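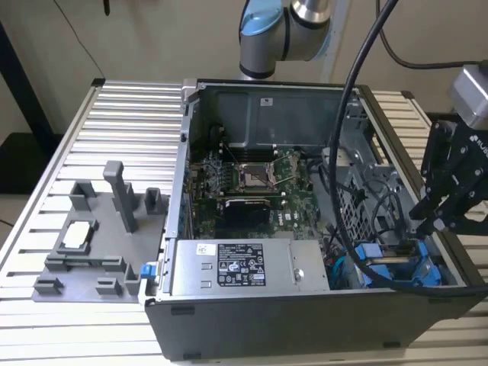
How many new holiday residences is Mosomo opening this year? Two, one in Grunstead and one in Sisescombe, with 300 beds between them.

Tourism & Lodging | News

Mosomo adds two residences, city first

15/05/2020 - Vacation residence operator Mosomo confirmed today it will open in Grunstead in September, with Sisescombe to follow before the ski season. Dates subject to local rules on travel, obviously. Bookings open now for both.

Grunstead: 60 apartments, a short walk from the train station. Studios and two-bedrooms, all with kitchens. Aimed at business stays during the week and families on weekends. Minimum stay one night.

Sisescombe: smaller, up by the lifts. Bigger units, mostly for six to eight people. Ski room, sauna, parking underneath. Minimum stay is three nights, a full week over school vacation.

Both buildings are owned by property group Hafþórsson and leased to Mosomo on a long contract. Terms not disclosed.

"City demand was growing faster than the coast for us, so Grunstead came first," said Ratih Hidayat, head of development at Mosomo. "The mountains are still where people stay longest. We want to be in both, and we're still looking at sites by the sea."

Free cancelation up to seven days before arrival on all stays booked direct. This applies to exisiting bookings too, at every Mosomo residence. Guests who already paid a deposit can move there dates at no charge or ask for it back.

Hiring: 100 seasonal and permanent jobs across the two sites. Reception, housekeeping, maintenance. Applications through the careers page, Grunstead positions first.

Rates and floor plans on request from the press office.

Shares 60 | Comments 0

© Mosomo Press Office | Contact | Back to top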